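夏の湿気とにおい対策メモ(台所、押入れ、床まわり)

2019年8月4日

毎年同じことを調べ直してるので、まとめて書いておく。順番は適当。思い出した順。

■まな板
使ったらまず水。いきなりお湯をかけると肉や魚のたんぱくが固まって落ちにくい。水→洗剤→お湯の順。立てて乾かす。木目は縦。寝かせて置くと裏が黒くなる(一枚だめにした)。
魚のにおいが残ったら粗塩をふって、切ったレモンの皮でごしごし。酢でもいい。ただし酢と塩素系漂白剤は絶対いっしょに使わないこと。日も分ける。

■ふきん
夜に煮る。鍋に水と粉せっけん少し、沸いたら弱火で13分。時間は昔からこれでやってる。吹きこぼれやすいので鍋は深いの。アルミ鍋はせっけんで黒ずむのでホーローかステンレスで。
煮るのが面倒な日は酸素系漂白剤に浸けておくだけ。ぬるま湯のほうがよく効きます。柄物は端っこで試してかから。

■排水口
重曹をふって、ぬるま湯に溶かしたクエン酸をかける。泡が出たらしばらく放置して流す。ぬめりがひどい時はこれじゃ足りないので、古い歯ブラシでゴミ受けをこするしかない。受けの裏側、忘れがち。
アルミホイルを丸めて入れておくのも試した。うちでは効いたような、効かないような。

■米びつ
袋のまま置かない。洗ったペットボトルをしっかり乾かして詰め、冷蔵庫の野菜室へ。唐辛子も入れてたけど、冷蔵庫なら無しで十分だった。
新しい米を古い米の上に足さない。これは母にも言われた。

■冷蔵庫のパッキン
溝のカビは綿棒に消毒用アルコール。乾いてから、薄く水拭き。名刺をはさんで閉めてみて、するっと抜けるところは密着が弱くなってる。うちのは下の角。ドライヤーの弱い風を少しあてて形をもどしたら、ましになった。あてすぎ注意。

■梅酒とか保存びん
口のまわりのべたつきは、ぬるま湯でしぼった布で。ふたの裏も。びんの煮沸は水から。熱湯にいきなり入れると割れます。

■押入れ
すのこを床と奥の壁、両方に。布団は壁から少し離す。晴れて乾いた日はふすまを両側から少しずつ開けて、扇風機を首ふりなしで奥へ向ける。雨の日に開けっぱなしは逆効果。
除湿剤は下の段。湿気は下にたまる。上に置いてた年は全然水がたまらなかった。
新聞紙をまるめて靴箱に入れるのも同じで、入れっぱなしだと湿った紙を飼ってるだけなので、こまめに替える。

■カーペット
掃除機は毛並みに逆らってゆっくり。速くかけても表面しか取れない。縦にかけたら次は横。
こぼした時はこすらない。乾いた布で上から押さえて吸わせる、外側から内側へ。コーヒーは水でうすめた中性洗剤をたたいてから、きれいな水でもう一度たたく。洗剤が残るとそこだけ後で黒くなる。
家具の跡はスチームアイロンを少し浮かせて蒸気だけ、歯ブラシで毛を起こす。化繊は熱に弱いから近づけすぎないで。
重曹をまいて一晩おいて吸う方法は、コード式の掃除機ならいいけど、細かい粉でフィルターがつまる機種もあるので説明書を見てから。

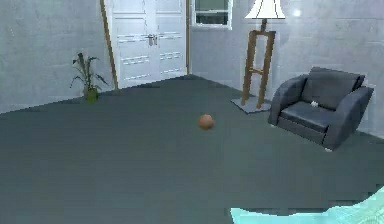
部屋の隅は掃除機のヘッドが届かないので、すきまノズルで先にやる。隅→壁ぎわ→まん中の順だと、かき出したほこりを最後に吸える。ノズルがない人は乾いた歯ブラシでかき出すだけでもだいぶちがう。

■ドアまわり
ドアの下と敷居、ほこりがからまって開け閉めが重くなる。割りばしに布を巻いて輪ゴムで止めたのでひとなで。
きしむ時は蝶番にロウソクのロウをこすりつける。食用油はだめ、ほこりを呼んであとでべたべたになる。
レバーハンドルがぐらつく時は、根元の小さいネジ。六角のことが多い。締めすぎるとレバーの戻りが悪くなるので、止まったところで止めること。
白いドアの手あかは、消しゴムで取れることがある。だめなら中性洗剤をうすめて、かたくしぼった布で。メラミンスポンジはつやが消えるのでおすすめしません(やった)。

■壁
ほこりは上から下、水拭きは下から上。洗剤の水が垂れると筋になって残るので。
壁紙のカビはまずアルコール。火の気のないところで、窓あけて。塩素系は色が抜けることがあるから見えないところで先に試す。
でこぼこのある壁は雑巾だと繊維がひっかかるので、やわらかいブラシで。

■網戸
外側に新聞紙をテープではって、内側から掃除機。終わったら濡らしたスポンジ二つで両側からはさんで拭く。これは風のない日の朝がらく。

換気扇の話も書くつもりだったけど長くなるので、10月ごろにまた。油が固まりきる前にやるのがいいです。

追記:ふきんを煮る時の粉せっけんの量、計ったら4グラムでした。鍋の大きさで加減してくだい。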